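Planning and Budgeting a Second Data Collection Table
Project report, robotics option, spring term
Group members: Dalal Darwish, Keegan Hinds, Qusai Khasawneh
Supervisor: Zerrin Saraç

1. Purpose

Our group was asked to write a purchase plan for a second table for the Qudah project. Qudah records two-handed tasks with hand-held grippers. The lab has one table, and two student groups share it. The new table has to be ready in September and the spending limit is $1,156. The large items (the arm, the computers and the power supplies) are paid for by the department and are not covered in this report.

2. How we worked

We spent 7 sessions at the existing table. Keegan and Dalal took turns with the grippers while Qusai kept a log of anything that had to be fixed, replaced or searched for. After that we asked two suppliers, Adico and Grirkon, for prices on the parts we could not make ourselves. Everything printed would be made in the school print shop, which charges by weight.

We also talked to Hala Sayegh, who set up the first table. She had kept her receipts but not the shipping costs, so we had to ask for those again.

3. What the existing table told us

The work surface takes more wear than we expected. A white sheet shows small objects well, but it also shows every mark, and our log has more entries for cleaning than for any other job. We decided to budget for the surface as a consumable and not as part of the table.

The pads on the gripper fingers are the second consumable. They pick up lint from soft objects such as plush toys, and the edges start to fray. The covering can be changed without removing the rest of the finger. Hala's advice was to buy the covering as a sheet and cut it, as ready-cut pads cost four times as much from either supplier.

The objects themselves cost almost nothing. Most came from home or from a discount store. The black tray was the one item we had trouble matching, and we asked for the new table to have the same one so that recordings from both tables can be compared.
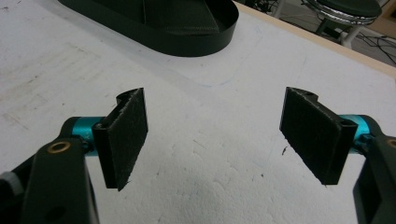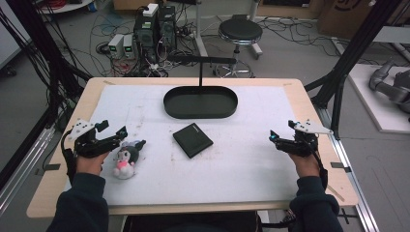
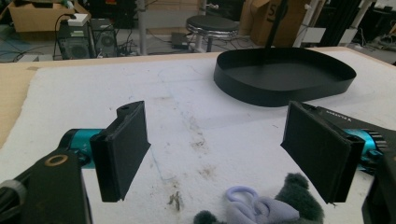
Figures 1-3. Work at the existing table. Figure 2 shows both grippers over the white sheet; Figures 1 and 3 are gripper views.

Cables were the third point. The first table grew a piece at a time, and the cables on the floor grew with it. Qusai's log has several entries that just say "which one is this". Labels, ties and floor covers are cheap, and we put them in the first order so they are there before the equipment is.

4. Comparing the suppliers

Adico sells the shafts, bushings and screws separately. Grirkon sells them as a kit with spare screws. The kit costs slightly more, but it ships in one box and the lead time is 13 days. Adico could not give us a date for the bushings. We recommend Grirkon for the mechanical parts and Adico for the sheet material, where the price was clearly lower.

We looked at buying complete grippers from Latum as well. They would save a lot of assembly time. One pair would use up more than the whole budget, so we did not take this further.

5. Proposed order

First order: table with wooden frame, white surface sheets, cable labels and ties, floor covers, tray.
Second order: mechanical kit for two grippers, pad covering, print shop material.
Held back: money for one replacement surface and one set of spare fingers.

The full price list is in Appendix A. The total comes in under the limit, but only if the two orders are not split any further -- each extra shipment from Grirkon carries a flat handling fee.

6. Problems and open questions

We do not know how long a set of pads lasts. Our log covers too short a time, and the pads were already used when we started. Zerrin suggested writing the date on the back of each new set, and we have added that to the setup sheet.

We also did not settle the stool. The one at the first table is on wheels, and Dalal would like a fixed one for the second. Keegan disagrees. It is listed in the appendix as optional, with both prices.

The print shop estimate is for one try per part. A failed print would have to be paid for out of the money held back.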